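Lilham Bench Challenge

The Lilham Bench Challenge is a student robotics project and small annual contest in which teams try to get a robot arm to do routine work inside desktop computers. It is run as an elective class at Clestthorpe Technical College, with a contest at the end of the term. Its organizers describe it as a model for teaching automation through repair. Independent support for that description is thin, and much of what has been written about the project comes from the college or from former participants.

Background

The project grew out of a computer repair club that met in the Lilham Building, from which it takes its name. The club fixed donated desktops and passed them on to local families. According to the college's course history, members proposed automating the dullest parts of the work, mainly pulling memory modules and unplugging drive cables, after a large donation of office machines left the club with more cases than it could open by hand.

The course history says the donation came to 400 computers. A club newsletter from the same period gives a much lower figure, and no inventory has been published. The two accounts also disagree on whether the arm was bought for the club or moved over from an existing engineering class.

The elective was first offered in September of the following school year. Enrollment is limited by bench space, and 8 teams were admitted in the first term. Students are not required to have programming experience, though published team rosters suggest that most of those who finish the course do.

Course format

The term is divided into two parts. In the first, students learn to take a desktop apart themselves and write down each step in the order they did it. In the second, they guide the arm through the same steps and collect recordings of its movements, which are used to train control software known as Wei. The name is used in the project's own papers without explanation.

Teams work on cases lying open on a bench. Power is disconnected before any work begins, and students must sign off on this in a logbook. Tasks are drawn from a fixed list, which includes approaching a memory slot, gripping a cable connector, and moving clear of the drive cage without touching it. The last of these was added after the first contest. Course notes say that contact with the cage was the most common cause of a stopped run.

The crowded layout of an ordinary desktop is the main source of difficulty. Cables in older machines were put in by hand and seldom follow the same path twice, so a motion that works in one case may fail in another of the same model. Drive cages take up much of the space an arm would need to turn in, and power wires often cross over the parts a team is trying to reach.
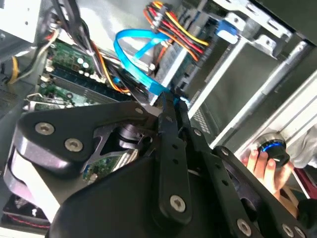
Gripper inside an open desktop case, with a blue SATA cable looping behind it and a hand at the drive cage.

Human help during a run is allowed under the rules, and this has drawn more criticism than any other part of the project. A team member may steady the case, hold a part, or move a cable out of the way, and the run still counts as completed. Score sheets have a box for noting assistance, but the box does not affect the score. Readers of the published results therefore cannot tell how much of a given run was done by the machine.

Equipment

The gripper is a linkage design built from flat black plates and perforated bars held together with hex-socket screws. A small camera is mounted near the gripper. Teams may change the fingertips but not the linkage.

The gripper is large for the job. Student reports regularly complain that it blocks the view of the memory slots at the moment when the view matters most, and several teams have asked for a slimmer design. The college has answered that working around poor equipment is part of the lesson. It has not said whether a replacement was ever priced.

Contest

The contest is held on the last class day. Each team attempts the same list of tasks on a machine it has not worked on before, within a fixed time. Judges are drawn from the college staff and from Starstead, a regional parts supplier that provides the prizes and some of the spare hardware. Starstead's role as both sponsor and judge has been questioned in the student paper. The rules were later changed so that college staff hold the majority of the judging seats.

An article in the student paper dated February 22, 2021, reviewed the contest records available at the time and found that the rules on retries had been applied unevenly. Some teams were allowed to restart after a dropped part and others were not. The organizers accepted the finding but left the standings as they were.

Claims and evaluation

The project's website states that students have recorded 1,203 successful component removals. The figure has been repeated in college brochures and in at least one grant application. It combines practice sessions with contest runs, and it includes runs in which a person helped. The site does not define "successful," and it gives no total for attempts, so no success rate can be worked out from it.

A more limited data set was released later. It covers 149 contest runs and marks each one as finished or stopped, with a short note on the cause. Outside readers have found it more useful than the headline figure, although it leaves out the assistance box from the original score sheets.

Claims about learning results rest mostly on end-of-term surveys. Students rate the course highly and often mention the first half, in which no robot is used, as the part they learned the most from. The college has presented these ratings as evidence for teaching with robots. Critics within the college have replied that they could just as well be read as support for the old repair club, which cost far less to run. No comparison between the two groups has been carried out.

It is also unclear whether the arm has ever sped up the repair work it was meant to help with. The club still prepares donated computers, and its posted instructions describe the whole process as done by hand.

See also

Computer recycling
Educational robotics
Robot end effector
Student design competition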